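4. What visitors saw at the Plindon open day

4.1 Setting and audience

The demonstration we discuss was given at the Plindon workshop in May, as part of an open day arranged by Hillico. Visitors came through in groups, watched one arm at one table for a few minutes, and moved on to the next stand. The advance notice had promised "a robot that tidies up after your children". We take this claim seriously in what follows, mainly to see how much of it survives contact with the programme that was run.

The task was called Stirora by its makers. Foam letters lie on a table, and the arm is to pick them up and put them on a plate. A visitor could ask for a letter to be moved, but the request went through an operator, who typed it in. Several people we spoke to later believed that the arm had heard them. The operator did not say so, and we don't suggest that anyone meant to mislead, but no sign at the stand explained the arrangement either.

We collected 39 short written responses at the exit. The open day drew some 300 visitors, so the responses come from a small and probably willing part of the crowd, and we would not put weight on any percentage drawn from them. They are useful mostly for the words people chose. "Clever" appears often. So does "slow". One visitor wrote that her grandson could do it faster and would also eat the letters.

4.2 What the task does and does not test

Foam letters are a forgiving choice. They are light, they give a little when squeezed, and a poor grip will often still be good enough. A plate is a forgiving target for much the same reason, as a letter dropped anywhere inside the rim counts as placed. Dimitriou, who ran the stand, told us that the team had tried wooden letters first and gone back to foam before the doors opened. That is a fair decision for a public event. It does mean that the rate of success quoted to visitors tells us little about cutlery, socks or toy cars, all of which were mentioned in the talk.

The layout of the table matters too. Figure 3 gives a view from low down near the arm's wrist, with the open fingers at the bottom edge.
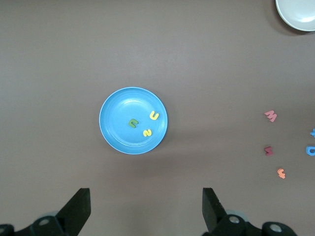

Kun Group for Public Trials of Machines, Department of Engineering Practice

Figure 3. Letters on and beside the blue plate, with part of a paler plate at the upper right.

The three letters on the blue plate do not touch one another, and those on the right are scattered well away from it. Each of the three could be approached without pushing another. A child's tidying-up job looks nothing like this. Letters end up in heaps, half under a book, or stuck together with jam, and the hard part is getting one out without disturbing the rest. We asked whether a heap had been tried. Atanasov answered that it had, "with mixed results", and we were not able to see those results.

We also note the plain tabletop. The orange and bright blue letters stand out against the grey-brown surface, and the pink and maroon ones are easily told from it. Visitors were not told whether the system would cope with a patterned cloth. The question was put twice in the groups we followed and was answered both times with a remark about future work.

4.3 Repeating the demonstration

On Jan 24, 2018 we returned to Plindon and asked for the same programme to be run with no audience. We had hoped for 200 attempts and were given time for 20. The staff were helpful and set the letters out themselves, which we had asked them not to do. From the second attempt onwards we threw the letters down by hand. The operator twice asked to move a letter that had landed near the edge of the table, and we agreed the first time only.

With so few attempts we do not report a rate. Our notes record pauses before nearly every grasp, longer than those we remembered from the open day, and in two cases the operator stepped in before the fingers closed. Whether those grasps would have failed we cannot say, and they are left out of the discussion in Section 5.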